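Stateck Open Day

The Stateck Open Day is a yearly public visit to the robot workshop run by Stateck in Dremside. First held in May as a closed visit for suppliers, later opened to anyone who signs up. Best known for the sorting demonstration, in which two-armed stations pick small mixed parts out of trays. The edition covered in most detail here is the one of 8/22/21.

Background

Stateck began as a repair shop for factory arms and moved to its present rooms, upstairs in the old Rimkutė printing building, when the ground floor got too loud for visitors. Sorting work came later, through a contract with Woltadik, a recycling firm that needed small batteries taken out of mixed plastic waste. Toy parts were chosen as the practice material – cheap, hard to break, awkward to grip at an angle. The name "brick table" stuck, and is used in Stateck's own handouts.

Format

Visits run in groups of 12, each group getting 17 minutes at a station. No seats. A short safety talk at the door, then straight in. Visitors stay behind a floor line while the arms are moving and may come closer between runs. Questions taken at any time, which tends to make the later groups run over. Children admitted with an adult.

The sorting demonstration

Arms work from opposite sides of one table, reaching into a shared shallow tray. Bricks and batteries go in together, dumped and not arranged, so no two runs begin alike. The task is to get the battery-shaped pieces out and leave the bricks behind. Each arm has a two-finger gripper with narrow black fingertips, thin enough to get between parts.

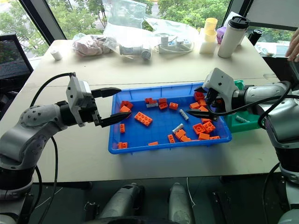
Crowding is the main difficulty. A brick on its own is easy to get around; a cylinder lying up against one is not, and the fingers often have to come in from the side or push something out of the way first. Pieces near the tray wall are worse again. Both arms reaching for the same spot is handled by a simple rule – the one that started moving first keeps going, the other waits. Visitors usualy notice the waiting and ask if something has stopped.

Runs are counted by the station software. Total for the 2021 edition was 931 picks, dropped pieces included, across 2 stations. No split between good picks and drops was published.

Reception

Local coverage was short but friendly. Main complaint: pace. Several visitors wrote on the comment sheets that the arms were slower than expected, and a later handout added a line saying the speed is limited on public days. Window light was the other issue, as bright afternoons made the side screens hard to read. Blinds were lowered part way for later groups, with mixed results.

Later editions

The format was kept with small changes. Group size stayed the same, the safety talk was cut shorter, and a station for soft packaging was anounced but not shown. Woltadik still sends staff each year. Sign-up is by mail or at the Dremside front desk.

See also

Bin picking
Two-arm robots
Battery recycling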